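From: Nélida Echeverría
To: Zandside Collections and Donations list
Subject: Re: Mixed bins from the September intake, sorting rules and bin condition

Dear colleagues,

Thank you to those who responded to the draft procedure. I am replying to the list as a whole, as several of the questions sent to me privately overlap with those raised by Facundo Sepúlveda, whose message is quoted in part below.

On 9:40 a.m., Facundo Sepúlveda wrote:

> The draft says that household goods are to be separated by category
> before they leave the intake hall. In practice the Lenitz depot sends
> us gray bins in which garden tools, grooming articles and kitchen
> items all travel together. Are we expected to return these bins, or to
> sort them on arrival?
>
> Second, the draft does not say what is to be done with brushes and
> combs. We have been passing them on with the bathroom goods. Vahidi
> has told us they will no longer accept them in that form.
>
> Third, the older bins are marked and scratched on the inside. Some of
> my staff regard them as unfit for use, others do not. A clear rule
> would be welcome.
>
> Last, could the office confirm the number of items taken in during
> September? The figure in the draft differs from the one on our sheet.

I will take these points in the order in which they were raised.

1. Mixed bins from Lenitz

Mixed bins are not to be returned. The agreement with Lenitz covers transport only, and the depot has neither the space nor the staff to separate goods by category. The receiving site is responsible for sorting. The draft was poorly worded on this point, and the sentence "before they leave the intake hall" will be replaced with "before they are placed on the shelves."

A bin may hold goods of different categories until it reaches the sorting table. The exceptions are glass, anything with a loose blade, and any container that still holds liquid. These must travel separately, and Lenitz has been reminded of this in writing. Should a bin arrive with such items mixed in, please note the bin number and the time of arrival and send both to this office the same day.

Small hand tools for the garden, such as trowels, hand forks and bulb planters, are not considered bladed items for this purpose. Pruning shears and folding saws are. A trowel may therefore share a bin with a hairbrush as far as the sorting table, where the two are to be separated.
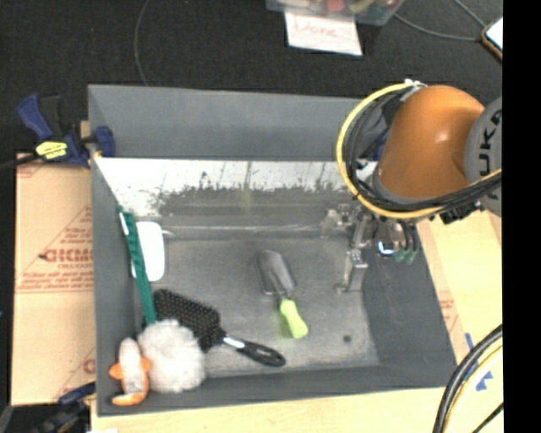 At the table, garden tools go to the outdoor section whatever their size. In past months a number of small tools were shelved with children's goods on account of their bright handles. Handle color is not a category. If there is real doubt as to whether a tool is a toy, place it on the query shelf, where it will be reviewed at the end of the shift.

Garden tools should have dry soil brushed off before they are shelved. They are not to be washed at the sorting table. Tools with a cracked handle or a loose joint between handle and blade are to be withdrawn and recorded under code 3.

2. Brushes and combs

The position taken by Vahidi is correct and was agreed with this office. From now on, brushes and combs form their own category, "grooming," and are no longer to be packed with towels, mirrors or other bathroom goods.

The following applies to all sites:

Paddle brushes, round brushes and combs are accepted if the pins or teeth are complete and the handle is sound. Brushes with natural bristle are accepted only in unopened packaging. Used brushes of any other kind are to be cleared of hair, washed in the grooming sink and left to dry face down on a rack until the following morning. They are then packed flat, no more than 10 to a bag, and the bag is labeled with the date of washing.

Brushes intended for pets are a separate matter and go to the animal goods shelf. Where the intended use cannot be established, the brush is to be treated as a pet brush.

Sites without a grooming sink may forward unwashed brushes to Zandside in a closed bag. Please do not place them loose in a bin with items that have already been cleaned.

3. Condition of the bins

Scuffing and surface wear on the inside of a bin are not grounds for taking it out of service. The large gray bins have been in circulation for several years and will show marks on the floor and walls. A bin is to be withdrawn when it has any of the following: a crack that can be felt with a fingertip, a sharp edge, a rim that no longer allows safe lifting, or a residue that remains after cleaning with Multuvent in the normal dilution.

Stains that remain after one cleaning should be treated a second time before a decision is made. If the mark is still present but the surface is smooth and nothing comes off on a white cloth, the bin may stay in use for tools and hardware. It may not be used for textiles, toys or grooming articles that have been washed.

Withdrawn bins are to be turned upside down and stacked by the rear door. Please do not remove their labels, as the number is needed for the replacement request. The office has approved the purchase of 500 new bins, to be distributed in proportion to each site's intake. Requests already submitted need not be sent again.

4. Intake figure for September

The correct figure is 3,547 items. The number in the draft included two deliveries that were entered twice. The figure on Mr. Sepúlveda's sheet omitted the grooming articles, which had been counted under bathroom goods at one site and left out at another. The introduction of the separate category should prevent this in the future. Sites are asked to correct their own sheets and need not resubmit them.

Further remarks on the procedure may be sent to this list. Comments on wording only, including spelling and numbering, should be sent to me directly. The revised text will be circulated once the changes described above have been entered, and the present draft remains in force until then, with the exception of the passage on mixed bins, which should be disregarded with immediate effect.

Site leads are requested to print section 2 of this message and post it at the sorting table. The older sheet headed "Bathroom and personal" should be taken down.

With kind regards,

Nélida Echeverría
Collections Office, Zandside

You are receiving this message as a subscriber to the Collections and Donations list. To change your delivery settings or leave the list, write to the list administrator with the word "settings" in the subject line.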